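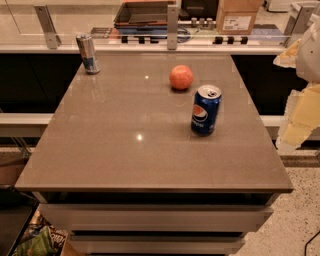 Moder Worktop Polish, 300 ml

Home Shop Care Guides Contact

Spray-on polish for sealed and lacquered tops. Tables, counters, drawer units, desks. Wipe on, buff off. Comes as a single bottle or a case of 18.

Fresh batch in as of November 6, 2021. Same formula, new trigger. The old one leaked in the post and we got plenty of emails.

What it does
Lifts fingerprints, grease and that gray haze you get from too much dish soap. Leaves a low shine. Won't fill scratches. If the top is scratched it will be a shiny scratched top, sorry.

Good on
Gloss and satin lacquer, laminate, glass, painted drawer fronts.

Not for
Oiled or waxed wood, raw stone, matte black anything. Matte goes patchy and you can't get it back. Floors, no. Somebody always asks. Way too slippery.

How to use
Clear the top. Dust first, dry cloth, or you just push grit around. Two or three sprays on the cloth, not on the table. Wipe the long way, end to end. Let it sit a minute. Buff with a second clean cloth.
Still streaky? Too much polish. Go over it with a barely damp cloth and buff again. Low sun from the side shows up what you missed, so check then.
Front rim gets forgotten. Hands are on it all day. Do it seperately with whatever is left on the cloth.

How often
Once a week in a busy kitchen. Once a month is plenty for a desk.

Smell
Light lemon. Gone in an hour. Unscented is planned for June, Cadi Prothero is still testing it and wont be rushed.

Prices
Single bottle $11
Bottle plus two buffing cloths $19
Case of 18, email for a quote

Shipping
Ground only, it's a liquid. Leaves our Skarville shop the next working day. Bottle turns up broken, send us a picture and we send another. Keep the box till you hear back.

Storage
Upright, cap on, out of reach of kids. Don't let it freeze. If it goes cloudy, shake it. If it stays cloudy, bin it.

Questions about a finish you're not sure of, ask for Omid Salehi. Try a hidden spot first anyway.

Related items
Moder Buffing Cloths, pack of two
Moder Glass Spray
Steiner Drawer Runner Wax
Steiner Felt Pads, self-stick
Iltel Refill Trigger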